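Home | Diary | Projects | Contact

We use cookies to remember your settings. Accept

February, late

Wistau bench. The arm stopped at cycle 348 with a joint 4 overtravel fault — same as this morning. Log shows the wrist offset drifting by about 2 mm before each stop. Emergency stop tested, fine. Swapped the encoder cable for the Vatwood one, re-zeroed, restarted at half speed. If it faults again before 1000 I'll pull the joint cover. 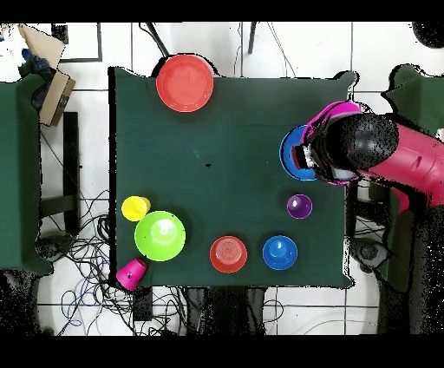
Arm at the blue plate, cups and bowl spread across the table.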